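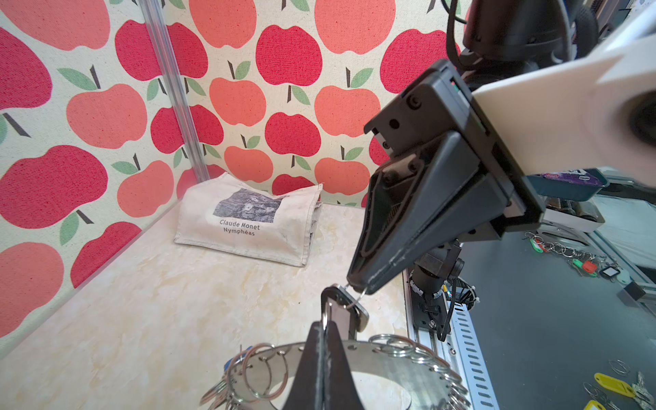
**Do I need a warrant number before I ask the court clerk for a copy of a search warrant return?**

You can usually get by without one. At my clerk's counter the address searched and the month it was signed have been enough to find the file, though it goes faster with the number.

I got that one twice last week, so it goes at the top. The rest is my checklist for going over a courthouse's public side before a busy hearing day. I did this one at the Grernero courthouse in March, ahead of the injunction hearing on the new state enforcement law (the Azar case, for those of you following along). I watch hearings for our court access group, and I fill one of these out for every building I visit. My comments are in plain text under each item. OK means OK, FIX means I sent a note to the court administrator, and ASK means I couldn't tell and want an answer.

## Getting in the door

- [x] **Public entrance signed from the street** – OK
 Easy to find from the bus stop. The old sign for the Dilter Street side is still up, though, and that door is staff only now. I walked around the whole building before I believed it.

- [x] **Step-free route to the main door** – OK
 The ramp is in good shape and the handrail is solid all the way up. I gave it a good tug!

- [ ] **Door opener works** – FIX
 I pressed the outside button 3 times before the door moved. The inside one worked on the first try.

- [x] **List of banned items posted before screening** – OK
 Posted in English and Spanish. The print is small, and I'd love to see it bigger, but it's there.

- [ ] **Phone policy posted and matches what officers say** – FIX
 The sign says phones must be off. The officer told me silent was fine. Then the bailiff upstairs said off. For a hearing where half the gallery will be texting family, that needs to be one rule, and it needs to be written down somewhere people will see it before they get to the courtroom.

## Hallways and exits

- [x] **Exit signs lit** – OK
 Both floors, and I went down the back stairs too.

- [ ] **Exit routes clear** – FIX
 There's a stack of folding chairs in the second floor hallway, right by the east stair door. You can squeeze past if you're by yourself. With a full hallway all leaving at once, no thank you. They were there on my last visit as well, so I marked it as a repeat.

- [x] **Fire extinguishers tagged and in date** – OK
 All current.

- [ ] **Evacuation map posted in each public hallway** – ASK
 I found one downstairs and none on the second floor. Maybe it came down for the painting?

## The courtroom

- [x] **Posted capacity** – OK
 The card by the door says 71. I like that they put it at eye level.

- [ ] **Plan for overflow** – ASK
 This is my big one. People will come from all over the county for the Azar hearing, and 71 seats will go early, especially once the lawyers' staff and the press take theirs. I was told a jury assembly room with 42 chairs may be opened with a video feed. "May be" makes me nervous. I'd like to know who decides, and how folks standing outside in line will hear about it.

- [x] **Wheelchair spaces kept open** – OK
 Front and back, both free of bags and boxes.

- [ ] **Sound reaches the back row** – FIX
 I sat in the back through a morning of traffic pleas and could hear the judge fine, but the lawyers' table was mush. One of the mics buzzes whenever somebody moves a binder near it. You can't follow an argument over which parts of a law get blocked if you only catch every other sentence. (Somebody behind me was asking me what was going on, and I had to guess!)

- [ ] **Interpreter headsets available** – ASK
 The clerk says there are 20 and that you sign one out with an ID. I didn't get to see them or find out if they're charged. My worry is the ID part – some of the people with the most at stake in this case will be nervous about handing one over. Could a name on a clipboard do the job?

## Paper and information

- [x] **Daily calendar posted by 8 a.m.** – OK
 It was up when I got there.

- [x] **Filings open to the public at the clerk's window** – OK
 I asked for the motion and the state's response and had both in my hands before my coffee got cold. Copy fees are posted on the glass.

- [ ] **Plain-language handout on what the hearing can decide** – FIX
 There isn't one. People in line were telling each other the law would be gone by lunch. A preliminary injunction only puts parts of it on hold while the case goes on, and the judge might rule that day or take it home and think. One page would clear that up. I've offered the draft we use in our Callum workshops, free to anyone who wants it.

- [x] **Restrooms open and stocked** – OK
 Except the hand dryer on the first floor, which sounds like a leaf blower and does about as much drying.

## Follow-up

The door opener, the chairs and the phone rule went in as one note, with the microphone by itself because that goes to a different office. The handout went to the clerk. I'm going back on Saturday for the open house and will look at the second floor again, and I'll try to get a peek at those headsets while I'm there.

If you're using this list at your own courthouse, add a line for parking. I take the bus and always forget it.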